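# Chapter 8: Picking Up Everyday Objects

The first seven chapters dealt with the arm by itself: how its joints move, how its position is measured, and how a program sends it from one point to another. In this chapter the arm begins to handle things. Student teams will choose a small group of household objects, write a plan for grasping each one, and keep a record of every attempt.

**After completing this chapter, students should be able to:**

- describe an object by its shape, stiffness, and surface;
- choose a direction of approach for the gripper;
- explain how glare and shadow can mislead a vision program;
- complete a trial log that another team can follow.

## 8.1 The Tabletop Project

The project used in this chapter is based on the Gulladcombe Student Robotics Challenge, in which each team works at one table with one arm. Objects are set out before the trial and may not be moved by hand once it has started. A team is allowed 3 attempts per object.

Shape is the first thing to consider. A round object may roll when touched. A bottle on its side can roll in one direction but not easily in the other, so the gripper should close across its width. A bag of chips is harder to plan for – its outline changes whenever it is pressed, and its wrinkled surface reflects light unevenly.

The table also matters. A glossy top returns bright spots from the lights overhead, and the arm casts a shadow that moves as it moves. Programs that find objects by color alone may be confused by either one.

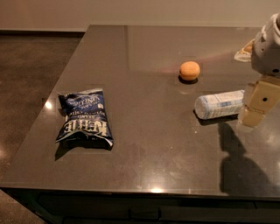 **Figure 8.1** The gripper beside a white bottle lying on its side. A bag of chips and a small round orange object are also on the table.

Before reading Section 8.2, each team should draw its table from above and mark the direction from which the gripper will approach each object. Keep the drawing with the trial log.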